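From: Gemma Sorrentino
To: Brosthorpe Potluck & Kitchen Swap list
Subject: Re: sourdough crackers going soft

On an evening in August, Barrett Mahmoud wrote:

> Hi all, I made the seeded crackers from Gladys's handout again and
> they were great out of the oven and bendy by the next morning. Same
> thing happened last time. I rolled them on the pasta machine at
> setting 3 and baked until the edges were brown. Is it the discard? Is
> it my tin? Also does anybody have the amount of salt, my copy has a
> big oil spot right on that line.
> Barrett

Hi Barrett (and everybody),

Oh, I have been down this road! My first two batches went the same way and I blamed the tin too, even bought a new one, and the new one made no difference at all. What fixed it for me was the second bake. Gladys mentions it on the back of the handout, in the tiny writing under the bit about rosemary, so I'm guessing you missed it like I did. Once they've all come out and cooled, you pile them back on one sheet (they can overlap, it doesn't matter), turn the oven way down to 218 and leave them in until a cooled one snaps. Mine needed 11 minutes last time but my oven runs hot and the kitchen was like a swamp, so go by the snap.

The other thing is the middles. If the edges are brown and the middles are still pale, the middles are still holding water and they'll share it with everybody else in the tin overnight. I roll by hand, and what I do now is cut the sheet up before it goes in and pull the outside ones early. A bit of a pain, but I've stopped losing half a tray.

I don't think it's the discard. Eero Lehtinen uses his straight from the fridge, a week old and sour enough to make your eyes water, and his crackers stay crisp until they're gone. Hanne Pitkänen swears by a spoon of rye flour in the dough. I tried it and liked the taste but couldn't tell you it did anything for the crunch.

Salt: my copy says one level teaspoon in the dough, plus whatever you scatter on top. I go light on top if there's going to be a salty dip.

Speaking of dip, I'm making the white bean one again for the next potluck, and the beet one if I can get decent beets. Could somebody else please bring something green? Last time we had four kinds of beige and I was responsible for two of them. If you're borrowing bowls, the bright ones are good for dips, people can find the same one again when they come back for seconds.
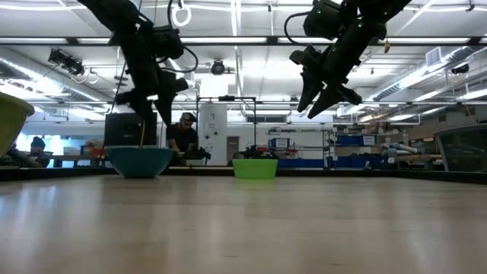
Teal and lime green at the back, the big olive one on the left.

Barrett, if you want to try the second bake before you give up on this batch, you can do it with the bendy ones you've got. I've rescued three-day-old ones that way. Just let them cool all the way before you put the lid on, and don't stack them warm, I learned that one the hard way.

Oh, and Gladys, if you're reading, could you repost the handout without the oil spot? I'd like the oat version as well if you still have it.

Gemma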